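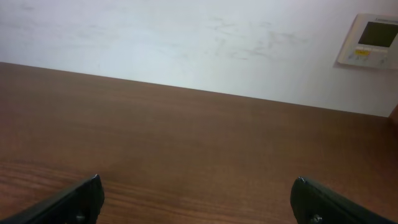 T-Shirts auf dem Tisch falten

Die Anleitung gilt für Kurzarmshirts aus Baumwolljersey. Fertiges Maß: ein Rechteck, das hochkant in den Schubladeneinsatz Gisler passt.

Vorbereitung
Tischplatte abwischen und trocknen lassen. Die Arbeitsfläche sollte mehr als 70 cm tief sein. Bei lackiertem Holz rutscht glatter Jersey leicht weg – dann ein Baumwolltuch unterlegen.

Schritt 1
Shirt mit der Vorderseite nach unten auflegen. Schulternähte zur Deckung bringen, Stoff von der Mitte nach außen glattstreichen. Nicht am Saum ziehen, Jersey verzieht sich quer zur Maschenrichtung.

Schritt 2
Saum an der doppelt liegenden Kante fassen, nicht im einfachen Stoff.

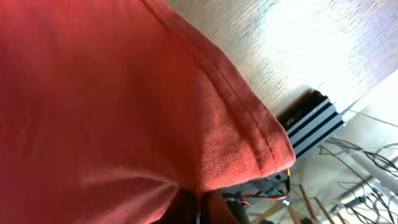
Die Naht dient als Führungslinie. Verläuft sie nach dem Umlegen schräg, Lage noch einmal öffnen und neu ansetzen.

Schritt 3
Linke Seite bis zur Mitte einschlagen, Ärmel zurücklegen. Rechts wiederholen.

Schritt 4
Unterkante um ein Drittel nach oben legen, dann nochmals falten. Luft mit der flachen Hand ausstreichen.

Für Langarmshirts siehe die Anleitung zum Faltbrett Suvier.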